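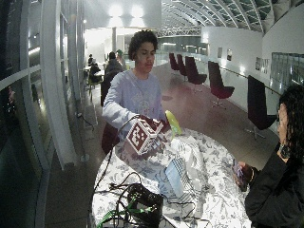
I would like to ask for your advice about washing a cotton tablecloth for the first time. My round table is 60 inches across, and for many years I used only oilcloth on it, so I have little experience with fabric. In March I ordered a cotton cloth from Manríquez, and the label says to wash cold, without saying anything about shrinking. It is the one with the white background and the gray-blue flowers and leaves. I am afraid of two things: that it becomes too short, and that the blue goes into the white. Should I put vinegar in the first wash? My mother-in-law insists on it.
Charalambos Papadakis

Reply from Kudley
3,479 posts
Vinegar does nothing for modern dyes. Wash it cold, by itself, with a small amount of liquid detergent, and hang it up damp. I have had printed cottons for years and never had one bleed.

Reply from mumine_k
I don't agree with Kudley. I had a red border run on the second wash, not the first, and the whole cloth was pink. Please test first: wet a corner, press it with a white paper towel under the iron and look at the towel. It takes 7 minutes.

Reply from Kudley
Red is a different story. He has gray-blue.

Reply from utside
Measure before you wash. Cotton can lose several inches if nobody pre-washed the fabric, and on a round cloth the loss is not even, so the hem starts to wave. Is there a hem you can let down?

Reply from Charalambos Papadakis
Thank you to all. I made the test of mumine_k on one corner of the matching napkin and the towel stayed white. The hem is narrow, so I cannot let it down. I will wash cold and not use the dryer. I have another question, if it is permitted. Would you put a vase with the same colors on such a cloth, or is it too much? My wife says too much. 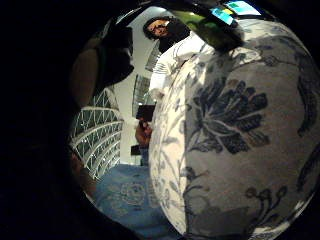

The vase, with the large blue flower

Reply from mumine_k
Very beautiful! The flower on the vase is so much darker than your cloth that they will not fight. I would put it in the center with nothing else.

Reply from utside
Sorry, I am with your wife. Big flower on top of small flowers makes me tired. Put the vase on a sideboard and use a plain bowl on the table.

Reply from Kudley
Put felt under it wherever it goes. The base of my old one scratched a tabletop right through the cloth, and the repair cost me 226 dollars.

Reply from Charalambos Papadakis
I did not think about felt. Can it be the adhesive kind, or does the glue become yellow with time?

Reply from Kudley
Loose felt. Cut it a little smaller than the base.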